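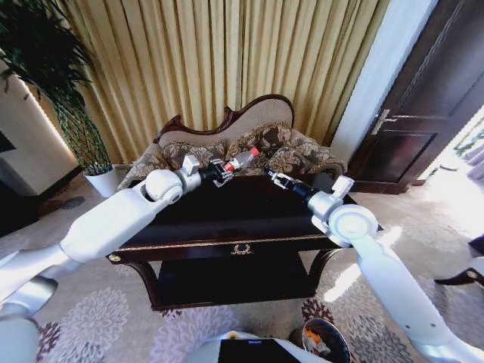

Lavanya Kartha

Ticket 733 -- side table in the upstairs sitting room, sticky patches and a drawer that won't close

Hi again! I know I only closed the last one in September, but I'm back, and it's the same table. The dark one with the gold line around the top and the little laurel wreath on the drawer, in front of the carved settee. Two problems this time, so I'm putting both in one ticket (tell me if you'd rather I split them).

Problem one: rings. Anyone who sits on that settee puts a drink on the table, and I can't blame them, it's the only surface in reach. I wiped the top with a damp cloth and the rings went, then by 4 p.m. there was a cloudy patch that felt tacky. I tried a dry cloth and got fluff stuck in it. Lovely.

Problem two: the drawer stops short on the right side. If I lift it a bit and push, it goes in. If I just push, it doesn't.

Tried so far:
Damp cloth, then dry cloth. Patch still tacky.
Took the drawer out and vacuumed inside. Found a hairpin and a button. No change.
Rubbed a candle stub along the runners. Better for one evening, then back to sticking.
Moved the table a hand's width away from the radiator side. No idea if that matters.

Update, same day

Fiona Innes replied and asked whether I'd used the Rendimura polish from the hall cupboard. Yes! Twice, over the summer, and I was pretty generous with it -- the top looked so dull. She thinks the tackiness is polish build-up and says to stop adding anything. She wants me to try one drop of dish soap in a bowl of lukewarm water, cloth wrung out until it's nearly dry, a small corner first, and to keep well away from the gold trim.

Update, next morning

Did the corner, waited 20 minutes, no clouding, so I did the rest. Took me four bowls of water, and the cloth came up brown each time. The top isn't tacky anymore. There's still one faint ring if you crouch down and look toward the window, but I can live with it.

The drawer is the same. I measured the gap on both sides like Fiona asked and the right runner has dropped at the back. There's an old screw hole there with nothing in it. She's looking for a matching screw in the Plorham box and will bring it up with her.

While I was kneeling there I also noticed the settee cushions have slid forward again, the brown and beige ones, so I pushed them back. Separate ticket if anyone has a trick for that!

Status: rings fixed, drawer waiting on a screw. Please leave this open, and please put bottles on a coaster until I'm done. I've left a stack in the drawer, so lift and push.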